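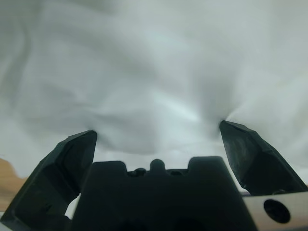

What is the difference between bleached and optically brightened cotton?

Bleached cotton has had its natural coloring matter removed or destroyed by a chemical agent, most often hydrogen peroxide. Optically brightened cotton carries an added compound that absorbs ultraviolet light and gives off blue light, which makes the cloth look whiter under daylight. Most white bed linen sold today has had both treatments.

Whiteness of cotton textiles

7 min read

Whiteness in cotton textiles is the degree to which a finished fabric approaches an ideal white, judged by eye or measured by instrument. It depends on the purity of the fiber, the bleaching method, any brightening agent or tint applied, the surface of the weave, and the light under which the cloth is viewed. Whiteness is treated in the trade as a separate property from cleanness. A cloth can be free of soil and still read as yellow or gray.

Raw material

Cotton fiber as picked is cream to light tan. The color comes from pigments in the fiber wall and from waxes, pectins and proteins on its surface. Fiber left in the field after the boll opens takes on a gray cast through weathering and the growth of fungi. Early frost can produce yellow spotting. Classing systems grade the color of raw cotton, and mills that produce white goods blend bales to keep the starting shade within a narrow band.

Woven cloth straight from the loom is called gray goods or greige. It holds the natural impurities of the fiber together with the size, usually starch or polyvinyl alcohol, that was put on the warp yarns to protect them during weaving.

Preparation

Greige cloth is prepared for whitening in two stages.

Desizing removes the warp size. Starch is broken down with amylase enzymes and rinsed out, while polyvinyl alcohol is washed out in hot water. Size left in the cloth blocks later chemicals and gives an uneven shade.

Scouring removes waxes, pectins and seed fragments. The usual agent is sodium hydroxide with a wetting agent, at or near the boil. Enzyme scouring with pectinase works at lower temperatures and takes less weight from the fiber, but it leaves more seed fragment behind, and the bleaching stage has to make up the difference.

Mercerizing, a treatment with strong sodium hydroxide under tension, may be carried out before or after bleaching. It raises luster and dye uptake. Its effect on measured whiteness is small, though the added luster can change how the cloth is judged by eye.

Bleaching

Hydrogen peroxide is the dominant agent. It is applied in an alkaline bath with a stabilizer, commonly sodium silicate or an organic compound, which slows its breakdown. Iron, copper and manganese speed the breakdown and can cause local damage, seen as pinholes or weak spots. Mills soften their water and add chelating agents for this reason.

Sodium hypochlorite was the standard agent through much of the twentieth century. It works at room temperature and is cheap, but it attacks cellulose if the pH drifts toward neutral, and the cloth needs an antichlor rinse afterward. Sodium chlorite gives a good white with little fiber damage. It also corrodes stainless steel and gives off chlorine dioxide, and its use has declined.

Grass bleaching, the oldest method, exposed wetted linen or cotton to sun and air for weeks at a time. In the Keltham district the season ran from spring to September, and cloth was turned and wetted on open ground called crofts. The method was slow and took up farmland, and it was given up once chlorine compounds became available in bulk.

Bluing and brightening

A faint yellow cast remains after bleaching. Two methods are used to cancel it.

Bluing adds a small amount of blue or violet colorant. Blue absorbs part of the yellow light reflected from the cloth, so the result looks neutral. Total reflectance drops slightly, and too much bluing gives a gray cloth. Ultramarine, Prussian blue and indigo have all served as laundry blues.

Optical brightening agents absorb light in the near ultraviolet and emit it in the blue part of the spectrum. Most of those used on cotton are derivatives of stilbene. They add light to the cloth's reflected output, and a brightened fabric can return more blue light than falls on it at the same wavelength. The effect depends on ultraviolet in the light source. Under many LED lamps, which emit almost none, brightened and unbrightened cloths look much more alike. Overloading produces a green cast.

Measurement

Whiteness is measured with a spectrophotometer or colorimeter under a defined illuminant. The CIE whiteness index, calculated from the Y value and chromaticity coordinates of the sample, is the most widely quoted. A perfect reflecting diffuser scores 100. Brightened fabrics can exceed this, because fluorescence adds to the blue reading. A separate tint value shows whether the white leans toward red or green.

The Gerix scale is a visual method. The observer compares the sample with a set of 20 plastic-coated standards in a viewing booth and records the nearest match. Half steps are allowed. The scale is used in small finishing plants where an instrument is not available, and its results are not convertible to CIE values by any fixed formula.

Samples are folded until opaque before reading. Single layers of light cloth let the backing show through and give false low or high values. Shadow and shallow folds in draped cloth have a strong effect on apparent shade, so visual grading is carried out flat. An instrument used for brightened goods needs a lamp with controlled ultraviolet content, and the lamp has to be checked against a fluorescent standard as it ages.

Loss of whiteness in use

Yellowing has several causes. Body oils left in the fabric oxidize in storage. Excess heat in drying or ironing degrades cellulose and some softeners. Phenolic antioxidants in plastic packaging can react with nitrogen oxides in the air to form yellow compounds, which move onto the folded edges of stored cloth.

Graying is mainly the result of soil redeposition, in which particles removed from one part of a load settle on another. Hard water makes it worse by tying up surfactant and leaving mineral deposits. Low water levels and underdosed detergent have the same effect.

A wash trial on plain-weave sheeting, known as the Sugiyama series, compared 442 specimens in hard and softened water. Specimens washed in hard water had an average CIE whiteness of 66 at the end of the trial. Most of the loss took place in the first 3 months, after which the curve flattened. Brightener in the detergent masked part of the change when specimens were read with ultraviolet included.

Commercial terms

Labels such as "bright white," "optic white" and "natural white" have no fixed meaning and vary between suppliers. "Natural" normally means unbleached or lightly bleached. "Prepared for dyeing," or PFD, refers to cloth that has been scoured and bleached without brightener. Presport, a trade grade once used for athletic uniforms, called for peroxide-bleached cloth with brightener applied in the final rinse.

See also: Bleachfield; Colorimetry; Mercerization; Stilbene

Last revised Jul 3, 2025

3 comments · 20 shares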